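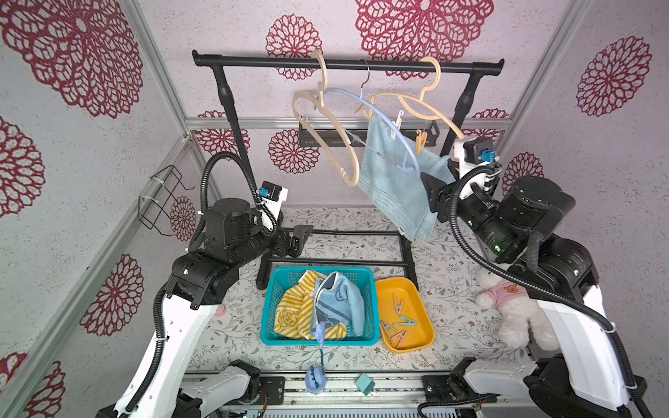

Figure 1. Towel-hanging cell: two arms on a shared front rail, right gripper on the towel.

Unit 4: Costing a two-arm cell
Handout, revised 2025-05-25

Most first budgets for a cell like this list the arms and stop there. The arms are the biggest line, but they are seldom the line that goes wrong. Work through the headings below before you fill in the planning sheet.

1. Arms and grippers
Price them as a pair. Ask whether the gripper is included, and whether the quote covers spare fingers. In the April exercise the Sinen quote looked cheaper than the Skastach one until the grippers were added, which came to 707 for the two.

2. Wrist cameras
One per arm. Cables and connectors are usually quoted separately. Measure the cable run with the arm at full stretch – a cable that fits at rest may be too short at the top bar.

3. Frame and mounting
Aluminium extrusion is sold by length, and brackets and fixings are extra. Allow 400 for the frame and front rail. Decide the position of both arms before ordering, as moving one later can mean a new rail.

4. Task items
Rack, hangers, towels, clothes pegs, a basket, a tray for the pegs. These are cheap and get forgotten. The sheet allows 78 for the first set. Buy towels in more than one colour and hangers in more than one shape. Pegs should be entered as a consumable.

5. Walls and floor
Patterned wallpaper and a printed mat cost little. If you plan to change the background during the project, order the extra rolls now and put them on the same line.

6. Delivery and support
Lirnomlow quotes 12 weeks for arms. Văn quotes for frames only and will not hold a price past the end of the month. Enter support as a yearly cost, never as part of the purchase price.

For the planning sheet
Fill in one row per item: supplier, unit price, quantity, delivery time, who signs for it. Mark each price as quoted or estimated. Leave the contingency row blank until every other row is complete – we will set it together in class.

Bring two written quotes for the arms. Screenshots of web prices are fine for section 4 only.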